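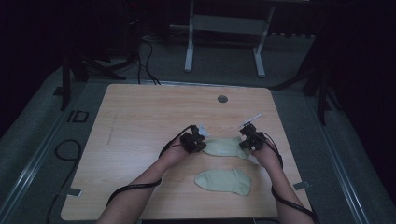
**Zikine öffnet Entwicklungslabor für Besucher**

*Pressemitteilung, 1. März 2023*

Die Zikine GmbH hat ihr Labor für Handhabungstechnik in Floltby erstmals für das Fachpublikum geöffnet. 52 Gäste aus Textilpflege, Logistik und beruflicher Bildung folgten der Einladung und informierten sich über den Stand des Vorhabens Zosine, in dem Robotern der Umgang mit weichen, biegsamen Textilien beigebracht wird.

Im Mittelpunkt stand die Vorführung der Datenerfassung von Hand. An einem Arbeitstisch legten Mitarbeitende Socken zurecht und trugen dabei Erfassungsgeräte auf beiden Handrücken, die die Bewegungen von Hand und Fingern aufzeichnen. Aus diesen Aufzeichnungen entstehen die Trainingsdaten für die spätere Steuerung der Greifer. Bislang umfasst der Bestand 543 Durchgänge, bis Oktober sollen es 800 sein.

„Socken sind für eine Maschine anspruchsvoller als ein Karton, denn sie haben nach jedem Griff eine andere Form“, heißt es aus der Projektleitung. Die Arbeit mit einfachen Alltagstextilien schaffe die Grundlage für größere Wäschestücke.

Partner des Vorhabens ist die Firma Yoshida, die die Auswertung der Bewegungsdaten übernimmt und im Anschluss an die Vorführung Fragen zur Genauigkeit des Verfahrens beantwortete. Großes Interesse galt dabei der Einarbeitung: Neue Mitarbeitende werden an zwei Vormittagen geschult, bevor sie eigene Durchgänge aufzeichnen.

Zikine wird das Labor künftig regelmäßig für Gruppen von bis zu 20 Personen öffnen. Der nächste Besuchstermin ist für den Oktober vorgesehen. Anmeldungen nimmt die Pressestelle in Floltby schriftlich entgegen.

**Kontakt**
Zikine GmbH, Presse und Öffentlichkeitsarbeit, Floltby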